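Section 5: Setting up the snack tray place

By now you should have the table cleared and wiped (Section 4, if you skipped ahead – I would have too). This part covers the small stuff: the tray, the mat that goes next to it, and the forks. It's my favorite bit of the whole Pacheco guide, and it goes quickly once you've done it a couple of times.

Before you start, get out the following:

Tray, small, dark red
Mat or folder for the side of the tray
Forks, two
Snacks of your choice
A dry cloth

I practice on a plain white surface. If yours has a pattern, fine, but take the tablecloth off for your first few tries, as cloth bunches up when you slide a tray across it and then you're straightening everything twice.

5.1 Placing the tray

1. Set the tray near the back of the table, close to the middle, with its long side running left to right.
2. Press lightly on each corner. If it rocks, turn it end for end and try again.
3. Put the biggest snack in first and lay it as flat as it wants to go.
4. Fit the smaller ones in on either side. Let them overlap! I used to space everything out in a neat row and it looked like a store sample.
5. Lean anything narrow against the short end of the tray.
6. Lay the mat flat to the left of the tray, long side running from back to front.

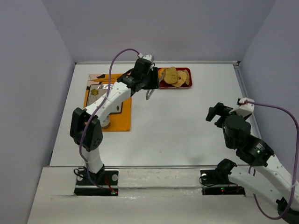 Fig. 5-A. Tray toward the back, orange piece to its left.

Note: A bit of the tray floor should still show along the front and in the corners. If you can't see any red at all, you've overfilled it, and the first person to reach in will knock something onto the table. Take one piece out and save it for yourself.

Note: It's okay if a large round piece rises a little over the back rim. Keep the front edge clear, though, as that's where the fork comes in.

Caution: Don't carry a filled tray by one end. Two hands, low and level. The Ilo tray in particular has a slick bottom and the snacks will slide before you feel them going.

5.2 Forks
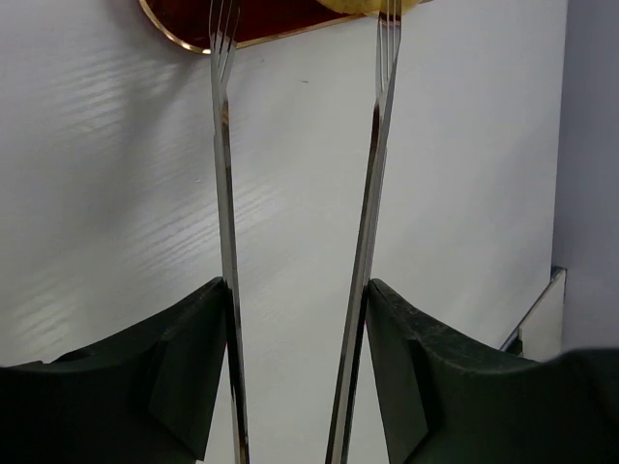

Bjartur Brøndum
Table setting instructor, Lestach

I go back and forth on forks for snacks, I'll admit. Plenty of folks just use their fingers. But with anything sticky or flaky I like a pair, one to steady the piece and one to lift, and long polished ones are nice to handle over a tray with a rim.

1. Wipe each fork from the neck down to the end of the handle. Polished metal picks up every color near it, so check for smudges by tilting the fork. A reflection moves when you tilt, a smudge stays put.
2. Bring the forks in from the front of the table, tines toward the tray.
3. Keep the handle ends closer together than the tines. You want a narrow V that opens toward the food.
4. Come in over the rim and lower the tines gently. Don't scrape them across the edge, particularly if your tray has a gold line on it like mine.
5. Lift, wait a second for crumbs, then move.

Caution: Forks left leaning on the rim will tip. Set them down flat on the table between servings, or on the cloth if they're messy.

My colleague Teodoro Galindo does step 3 with the handles dead parallel and swears by it. Try both. For small pieces I still think the V is easier, but his way is good for the big flat ones.

5.3 If something looks off

Tray seems crooked: line it up with the back edge of the table, and ignore the mat until you're done.

Mat curls at a corner: put it under a heavy book overnight, print side up.

Snacks keep sliding to one end: check the table, then the tray. A folded napkin under the low side will get you through the evening.

Washing and storage are in Section 6.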